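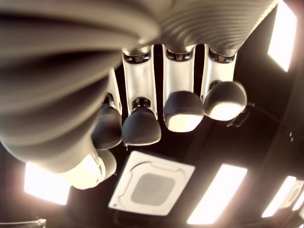 Stella Rweyemamu has lived with rheumatoid arthritis since her twenties and has been sold a cure for tiredness, she reckons, at least once a year since then. A turmeric drink, a copper bracelet, a mattress topper. So when a leaflet for the Curby wellness app came through her door in December, promising to "end flare-ups for good", she put it in the drawer with the others and rang us.

The Orkstead Long-Term Illness Network is today asking the makers of symptom apps to stop making promises they can't back up, and asking local surgeries to stop handing out leaflets for them.

Over the winter we put a short set of questions to our members about Curby and two similar apps. We had 133 replies. Of those, 90 people had paid for an app at some point and 50 had given it up inside a month. We don't claim this is science. It is a survey by a patient group and the people who answer surveys tend to be the ones with something to say. But it is more than we have been shown by the firms.

We wrote to Armont, the company behind Curby, and asked what "end flare-ups" was based on. The reply thanked us for our interest and enclosed the same leaflet. We wrote again, asking whether anyone with lupus, Crohn's or inflammatory arthritis had been in any trial of the app, how many, and for how long. We are still waiting.
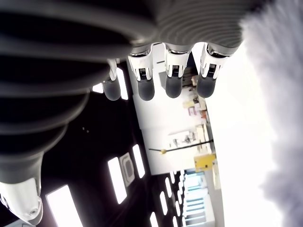

Members told us the daily score was the worst of it. The app asks you to rate your pain, sleep and mood, then gives you a mark out of 100. Several people said a low mark left them feeling they had done something wrong, on days when getting dressed had been hard enough. One had skipped a dose of her tablets to see whether the number went up. We would ask anyone thinking of doing the same to speak to their nurse or pharmacist first.

"I've nothing against writing things down," said Onyekachi Ezeani, chair of the network. "I keep a notebook and my consultant finds it handy. It cost me next to nothing and it has never told me I'm failing. If a firm wants a monthly fee for the same thing, it can tell us what we get for the money."

Some members did like the reminders, and two said the charts had helped them explain a bad spell at work. We are glad of that. It is a long way short of what the leaflet says.

The network wants Armont to withdraw the leaflet, publish whatever testing it has done, and make it easier to cancel.

Members who want a refund can ask for our template letter. Press enquiries to Bent Mogensen at the Orkstead office, mornings only.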